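Service Robotics II, Handout 5
Reading a product sheet: the Tendby home kit
7 Mar 2025

Stelis sells the Tendby as "a second pair of hands for the laundry room." Count the hands on the order form before you sign it. The base kit is one arm with a two-finger gripper and a wrist camera. The second arm is an option, listed on the page after the warranty.

What you pay for, mostly, is the wrist camera and the software behind it. The sheet promises a grasp planned in under 30 seconds. Read the footnote: the clock starts once the target has been found. Finding it is your problem, and in a room full of glossy white appliances it can be a large one.

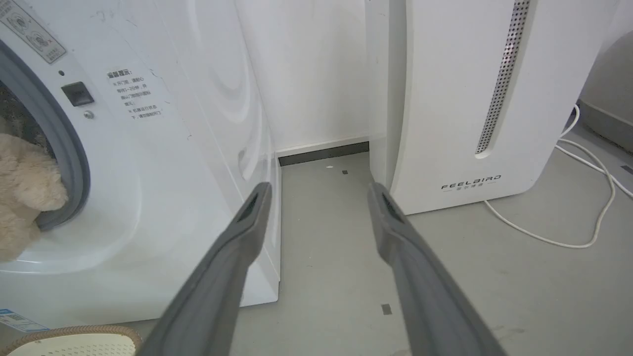
Reach is the next line to be careful with. Stelis quotes 100 cm, measured with the arm straight out and the fingers closed on nothing. With a load and a bent elbow, plan on less. The gap between two appliances is also narrower for a gripper than it is for a tape measure, as the gripper insists on bringing its wrist along.

Soft goods get one sentence on the sheet ("handles most fabrics"). Ask which ones. A sales demo in February used a folded dish towel, a fabric not known for putting up a fight.

For the next session, compare the Tendby with the Foritz rental plan over 25 months. Include the service visits, which Foritz bills in blocks of 45 minutes whether or not anything gets fixed. One page, with your assumptions listed at the top.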